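Notes for the Gotora evening talk: "The history of the desk, and why yours is a mess"
Viera Vrabec

Start without the microphone if the room is small. Say good evening, wait for the latecomers to find the noisy chairs.

Opening. I have been tidying my desk since October. I have moved the same letter from the left side to the right side and back again, and I consider this progress. Pause. If they don't laugh, go straight to Beneš.

Beneš was a clerk in Buvville who in 1822 was told to copy out the town's land records. He asked for a bigger table. The reply ran to 4 pages and the answer was no. Read out the bit about "the generous proportions of the present table". Don't do the voice. (Milovan says I always do the voice.)

Next, the bureau with pigeonholes. Everything had a place, and the lid came down over whatever didn't. Most of us would pay good money for that lid. Then the open office, when the lid went and the manager could see your sandwich.

Slow down for the clear desk rule. At Cluvska, where I worked for longer than I meant to, we had to leave a bare surface every evening. There were 60 of us and one cupboard. You can guess what the cupboard was like. Milovan Mujić once opened it to look for a stapler and came back with somebody's coat and a bad mood.

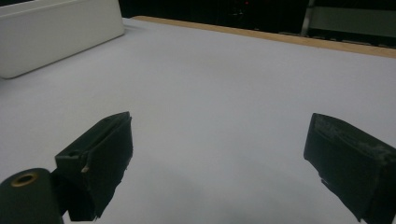
Does a tidy desk make you work better? It depends on the job and the person, and in my case it mostly makes me lose things more neatly.

Leave a gap for muttering. Somebody will want to defend piles. Let them - the pile people are always good value, and they know which layer the gas bill is in.

Drawers. The top one is for things you use, the bottom one is for cables belonging to telephones you no longer own. Ask for hands up on cables. Put mine up first.

Back to Beneš. He finished the job on the small table, all 780 entries, and his last note in the margin asks about the table again.

Questions, then tea. Remember to hand back the pointer.

Contact: Viera Vrabec, Gotora talks | © Viera Vrabec | Back to top

This site uses cookies to remember your settings. Accept | Manage choices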